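Fiction | Short Reads | Under 15 Minutes

NOTICE TO RESIDENTS OF THE BRAVO BUILDING

October 20, 2023

1. Purpose of this notice

The Office of Residence wishes to inform all tenants of the Bravo Building, Warness, that the matter of the staircase has been reviewed. Tenants have written to this Office on the subject since July. Their letters have been received, stamped and placed in order.

It is the position of the Office that the building has 65 steps between the street door and the roof. This is the number given on the plans and the number for which the carpet was purchased. Tenants who have reached a different number are asked to begin again from the street door, holding the rail.

The Office accepts that the carpet no longer reaches the roof.

2. The additional landing

Several tenants have reported a landing between the third and fourth floors. The Office did not authorize this landing. It has a window, and the window looks out on the harbor at Kisside, a town 640 miles from Warness. Tenants have described gulls, a ferry and the smell of rope.

The window is to be kept closed at night. Sand on the stairs is a hazard to older residents and will be swept at the expense of the floor responsible.

Tenants may not store bicycles on the landing. The two bicycles already there are not believed to belong to anyone in the building and should be left as they are.

3. The tenant of apartment 29

The Office has been asked many times about the tenant of apartment 29, who went up with groceries in the second week of July and has not come down. The lease remains in good standing. The rent arrives on the first of the month, in an envelope with a Kisside postmark, and is correct to the penny.

A letter was enclosed with the most recent payment. With the permission of its author, one part of it is given below.

"Please tell my neighbors that I am well and that they should stop knocking. I have taken a room above the Szabo chandlery. The ferry goes out at six and I have learned to sleep through it. I would be grateful if somebody would water the fern, and if they would like the fern, they may keep it."

The Office has no objection to the transfer of the fern.

4. The shared kitchen

While the staircase is under review, the kitchen on the third floor remains open to all tenants at the usual hours. Counters are to be wiped after use. Cutting boards may be left out. Used tea bags go in the round black bin, and a tenant who finds the bin full is the tenant who empties it.
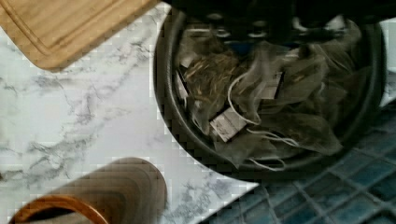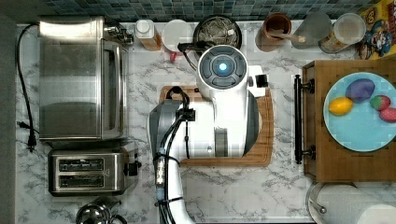 5. Conduct on the stairs

Tenants going up are asked to state their destination aloud before leaving the second floor. Those who intend to reach their own apartments have so far done so. Those who were undecided have been late for dinner, and in one case late for a wedding.

Children must be accompanied. Visitors must be told.

No tenant is required to use the landing. A tenant who wishes to do so should give the customary month's notice, return the mailbox key, and take a coat. The weather at Kisside is colder than it appears through the glass.

6. Correspondence

The Office regrets that it can no longer receive callers in person. Letters may be slipped under the door of the ground floor office as before. They will be collected and forwarded.

Replies should be expected to take longer than in the past, as the mail leaves here only when the ferry does.

The Office of Residence
Second floor, above the net loft
Kisside

Recently Added
The Weights and Measures of Lower Warness
A Correction to the Tide Tables
Minutes of the Last Meeting, Held Underwater
Lost Property, Shelf Four
The Lamp Inspector's Report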